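Speaker notes — wrist views and translucent objects
Talk: Grasping what the depth sensor misses
Speaker: Zulmira Sampaio
21 July 2018

Opening

Thank Darius Pascu for the introduction. Say up front that the work is joint with Nuno Barreto and Aurora Tavares, and that the code name Sirnau covers both the dataset and the policy. People mix these up in questions.

One line on the problem. Clear and tinted plastic gives bad depth. Light goes through it, the sensor reports the table or nothing, and the planner puts the fingers in the wrong place.

Method

We dropped depth for the last part of the approach. From 80 mm out, the policy sees only color from the wrist camera, plus the finger opening. Everything before that point is the old planner, unchanged. Stress "unchanged" — the Palacios group asked about this twice by email.

Training set is 2095 grasp attempts, all teleoperated, failed ones kept in. Each attempt has a label at the end: held, slipped, or missed. The labels were done by hand. Aurora checked them against the finger encoder log and we threw out the ones where the two disagreed.

The policy takes 3 consecutive color images. We tried 7 and it was slower with no gain. Skip the architecture table unless there is time.

Next slide is one wrist view, full screen. Leave it up while talking through the next two points.

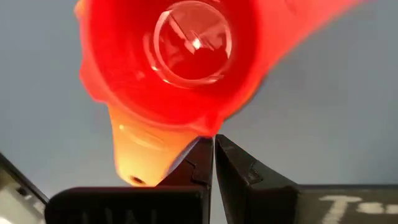 Slide 6. Wrist camera view, red translucent funnel-shaped part above the gripper fingers.

First point: color changes a lot over one object. Trace it with the pointer from the deep red inside to the pale tip. A color threshold picked on one part fails on the other. Our first baseline did exactly that.

Second point: blur. The rim is smeared and the fingers are not. We did not filter out blurred images. Nuno trained a version without them and it did worse on thin edges. Say this is one comparison on one robot.

Results

Show the bar chart. Read the labels on the axes aloud, the projector in this room is weak. The color-only policy beats the depth planner on tinted plastic and loses to it on matte objects. Do not rush past the second half of that sentence.

Limits

Plain backgrounds only so far. The Clenduvville bench has clutter and we have not run there yet. One gripper type. No liquids.

If asked about a combined color and depth policy: Tatu Gachanja has started on it, first numbers in September. Don't promise more than that.

Close

Go to the contact slide. Thank Grurow for lending the parts. Questions.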